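Quarantine at Home: What I Found Out About the Druvasov Fever Houses

My project for the history of medicine unit started with a wrong box. I had asked the county archive for hospital building plans, and what came up on the cart was 264 letters from people shut inside their own homes during the scarlet fever years. I read the first five standing up and changed my topic that same afternoon (sorry, Ms. Shehata, I know the proposal was already signed!).

So, the background. Druvasov was a mill district with one small isolation ward, and when the ward filled up, the health officer nailed a card to your front door and that was that. Nobody in, nobody out, usually for six weeks. Groceries were left on the step. Letters going out were supposed to be baked in the oven first, and a few of the ones I handled really are brown at the corners – I can't prove that's from baking, but I like to think so.

What surprised me most was how much of the nursing fell on whoever already ran the kitchen. The officer's printed rules go on and on about dishes. The patient's cup, plate and spoon had to be boiled, kept on their own shelf and never dried with the family towel. One mother writes that she has "boiled the pattern off the good plates." 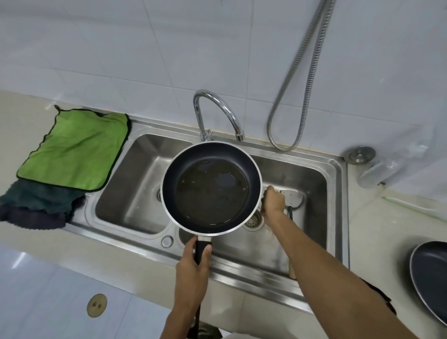 Chiharu Higuchi thought I was leaning too hard on the mothers, and said so in our peer review: the rules were addressed to "the householder," and at least a few of the letters show fathers and older brothers doing the boiling while the mother sat up with the sick kid. Fair point. I went back through the pile and she was right, so I rewrote this whole section. The letters from the Bednarek house are the best case. The oldest son did everything for two months, and his spelling gets worse and worse as he gets more tired.

I also wanted to know whether people followed the rules, and this is where it gets messy. The officer's notebook lists fines, but only for people who got caught, and he clearly had favorites. Driss Younis (who worked on the same notebook for his own project) thinks the low number of fines on the mill owners' street means he hardly ever knocked there. I'm less sure. Those houses had spare bedrooms, and keeping a sick child apart is a lot easier when you have a spare bedroom.

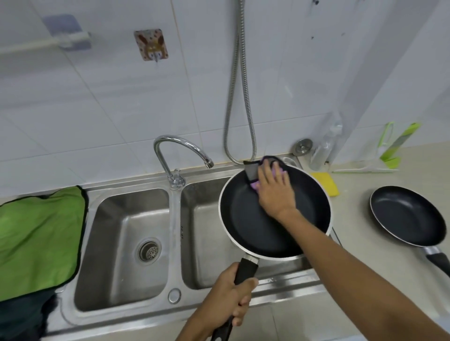 Reading time: 2 min

The last part of my project was about the doctors, and I'll admit it's the weakest. There were only two of them for the entire district, and neither left a diary. What I do have is a bill book showing 3,426 house calls, with a little cross next to the ones that were never paid. There are so many crosses! By the second winter they cover nearly every page, and he kept going to the same addresses anyway.

If I had another semester I'd match those addresses to the letters. Nabila Younis has offered to help me put both into one spreadsheet in June, and the archive says the school ledgers can be requested too, as long as I come on a Wednesday and bring a pencil.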